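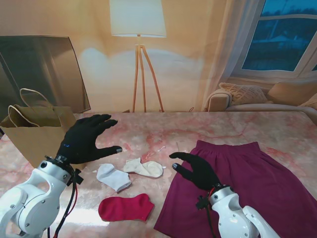
Both hands over the laundry table, with three socks, something magenta and the paper bag to sort around.

Setting up the two-hand laundry table after a glove change

I've been putting off writing this one up because every time I think I have the routine settled, I change it. But the black gloves on our pair got swapped again in April, I went through the whole thing from scratch, and I finally took decent notes. So here you go!

This covers the two white arms with the five-fingered hands on our folding cell, the one we call Albers (the other cell is Stutgate, and it has plain grippers, so most of this won't help you there). Set aside an afternoon the first time. I'm a lot faster now, but I still wouldn't start it right before dinner.

Park the arms and kill the power

Send both arms to the park pose, let them settle, then switch off at the main switch. I mean the main switch and not the stop button. The fingers can twitch when they lose their signal and I've had a knuckle rapped that way.

Take the old gloves off from the wrist, rolling the cuff back a little at a time. If you yank on the fingertips you'll stretch the glove and you may pull a tip loose too. Wipe the hand down with a dry cloth while it's bare, and look between the fingers, where the lint packs in.

Fit the new gloves

Work each finger down in turn, thumb last. I used to do the thumb first and spent ages fighting the little finger. Smooth the back of the hand toward the wrist, then check that you can curl every finger by hand without the fabric bunching in the palm.

Check the cables

With the power still off, move each wrist slowly through its turn and watch the cables. You want enough slack that nothing goes tight at the far end, but no big loop hanging where it can catch a sleeve or a bag handle. I caught a handle once. The bag went over and so did everything in it.

Bernd Wendt, who built the mounts for us, also likes the wrist screws checked at this point. Snug is fine, please don't lean on them.

Set the table height

Power up, home both arms, and open the teach screen. Ours runs on Mikham, so the setting is under Tools, then Surface. Lower one hand, palm down, until a fingertip just drags on a sheet of paper, and save that. Do the same with the other hand. They won't match! My last two numbers were 3 mm apart and both were right.

A patterned tabletop can throw the camera off, so retake the empty-table picture after you save the heights, with the lamp on if you plan to run with the lamp on. And sweep off the crumbs and threads first. I skip this more than I should.

Try it with real clothes

Socks are my favorite test. Put out a few in different colors, including a pale one, and leave one crumpled. Then lay something bigger and flat beside them, with an elastic waist if you have it. Run at 9 percent speed and keep your hand on the stop.

If the fingers close above the sock, your height is too high. If they skid and push it along, go lower on speed before you touch the height again. Error 691 on the first pinch usually means the glove is tight over a knuckle, so power down and smooth it out.

Once the socks go fine, bring the speed up in small steps. I stop at 52 percent. It'll go faster, but the big pieces start to flap and then I'm back to chasing folds.

Write the glove date on the log sheet before you walk away. Mine says July 19, 2026 for the next change.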